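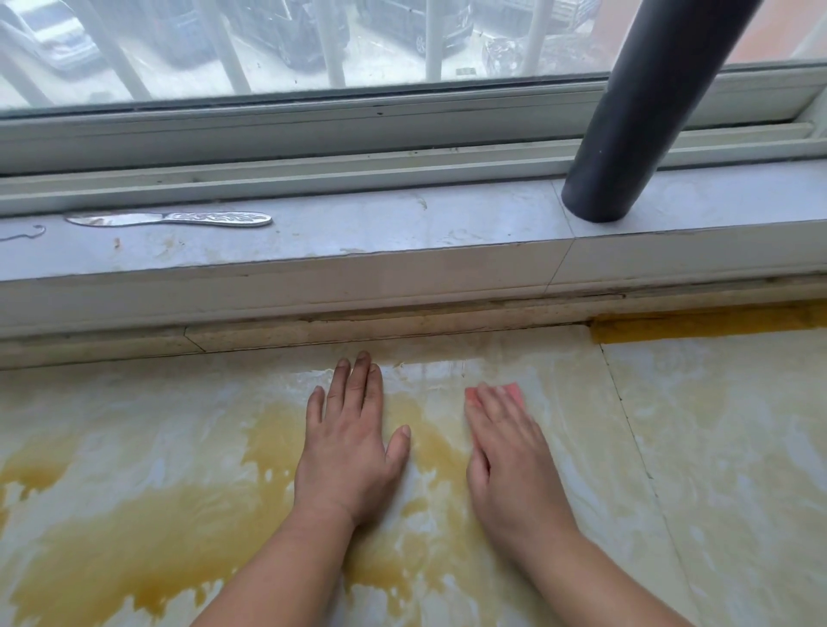

Guvside worktop scouring sponge, pink, pack of 2

Cleaning > Kitchen > Sponges and pads
Stock code 1114
Sold in packs of 2. Shop review by Ketsara Chuensuk. Page last checked 20 September 2026.

What we think of it

The wrapper promises a worktop "like the day it was fitted". We have never met a sponge that could do that and we don't expect to. We stock the Guvside because it is cheap, small enough to get into a corner, and no worse than the ones that cost twice as much. Please read the rest of the page before you order, particularly if you have marbled stone or tile by a kitchen window and it has gone yellow.

Most people who buy this have a pale worktop with orange or yellow patches on it and a dirty line along the back where it meets the sill. They want one thing that will fix both. The sponge may help with the first. We doubt it will do much for the second.

Yellow and orange patches

Before you scrub, try to work out whether the colour is on the surface or in it. Put a little warm water and washing-up liquid on one corner of the patch, leave it for 10 minutes, then rub lightly and look at the cloth. If the cloth has picked up colour, carry on with the sponge. If the cloth is clean and the patch looks the same, stop. More elbow grease on polished stone gets you a dull patch with a stain still in it.

Turmeric, curry paste and old cooking oil can all leave this sort of mark, and so can a spilt cleaner that was left to sit. Rust is different again and the sponge will do nothing for it. We can't tell you from a photo which one you have, though people do send them.

Wet stone fools everybody. With light coming in across it, a soaked worktop shines and you can't judge the colour at all. Dry it with a towel and look again from the side before you decide you have won or lost.

Using the sponge

Rinse it well first. Put it under your fingertips and keep your hand flat, so the pressure is spread out. Pushing down with one corner is how most scratches happen. Small circles, plenty of water, and rinse the sponge often, as the grit it picks up is harder on the surface than the sponge is.

Stop at any joint between two slabs and wipe that separately. Dirty water likes to run into the seam and sit there.

Move your jars, please. Salt tubs, spice jars and sauce bottles usually live along the back of the worktop, and wiping round them leaves a tidy clean area with a sticky border. Lift the whole row off, wipe the bottoms, and put them back once the surface is dry. Soy sauce and oil bottles are the worst for leaving rings. 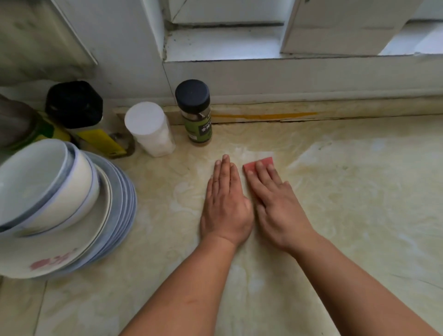
Check the labels while you are at it. A damp paper label will stick itself to the worktop overnight and you will be back here buying another pack.

The strip along the back

We get more complaints about this than anything else. The sponge is too thick for a narrow seam and the dirt there tends to be packed in. An old toothbrush does a better job and you already own one. If the sealant itself has cracked or changed colour, cleaning it is a waste of an afternoon. It needs cutting out and doing again. Bunnag make a white sealant that we also sell, and our opinion of that is on its own page (lukewarm).

The same goes for the grooves in a window sill. Hoover out the loose dirt dry, then wipe. If you wet it first you will make mud.

Do not use it on

Anything you would be upset to see scratched. Try the underside of an overhang or a spot behind the bread bin first. We would keep it away from high-gloss plastic and new polished marble altogether, whatever the wrapper says. Never put vinegar, lemon or descaler on marble with this or any other sponge, as acid eats into the polish. Bleach should not be mixed with other cleaners.

How long it lasts

Guvside don't say. Pongsak Rojanasak in our returns department used one on his own kitchen every evening and thought the edges had gone soft well before he was ready to throw it out. Replace it when it smells or starts to shed. The pink colour fades, which doesn't seem to matter.

Compared with the others we sell

Imen pad: thicker, rougher, better on hob rings, and too harsh in our view for a pale worktop.
Grivden cloth: gentler, easier to wash, slow going on anything dried on.
Guvside sponge: somewhere between the two, and the cheapest.

If you only want to wipe up after cooking, buy the Grivden cloth and save yourself the trouble.

Customer comments

"Shifted the greasy film by the cooker. Made no difference to the yellow bit by the window." Lamduan Nilsuwan

"Fine. It is a sponge. Smaller than I expected so measure first." Sakda Paisan

Returns

Unopened packs can come back to us. We can't take back used ones, and a stain that didn't lift isn't a fault. The next delivery from Guvside is due in December, so if the pack shows as sold out, that is when to try again.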